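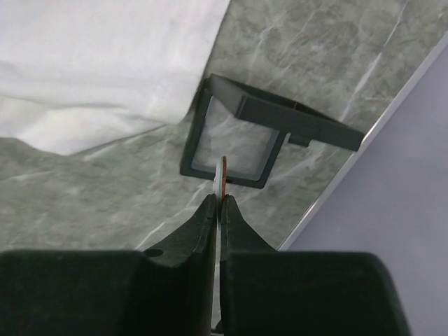
The finger pair closed on a thin piece, with the square frame behind it on the marbled top.

Worora soft fingers, after five weeks on our small cell
Review by Zofia Szczepańska, 1 Nov 2018

I look after one arm at Pietrzak, where we handle thin parts: discs, cards, small covers. The fingers which came with our gripper were hard and smooth, and thin parts turned in them when the arm moved sideways. My colleague Radosław Borkowska ordered the Worora pair in October, from Oltari, and I have had the job of fitting them and keeping them in order.

Fitting. You remove the old fingers, clean the seats and put the new ones on by hand before you tighten anything. Close the gripper slowly with no part in it and look at the tips from above. My left tip was a little forward, so I loosened it, closed again and tightened while both were touching. The leaflet does not mention this step and it should. After that you must teach the closed position again. I forgot, and the first grip stopped too early.

Grip. Very good on flat things held on edge. The tapered tips are narrow enough to set a piece down beside a frame without hitting it -- with the old ones I always needed a second approach point. I could lower the force setting from 5 to 3 and the parts stayed straight.

Wrist camera. The wide bases take a lot of the view at the bottom. I can still see the tips and what is between them, but I had to move my search area higher. If your program looks for parts close to the fingers, check this before you buy.

Cleaning. The surface collects dust, mostly from cloths. I use adhesive tape each morning and a soft brush on Fridays. Do not use solvent. Felicja Cieślak tried it on a spare and the surface became shiny in one place.

Wear. After almost 1,600 cycles the left tip is a bit smoother than the right. I will change the pair in January, together with the cable.

Price is high for two pieces, and screws are not in the box. I would buy them again for thin parts. For heavy ones I keep the old fingers in the drawer.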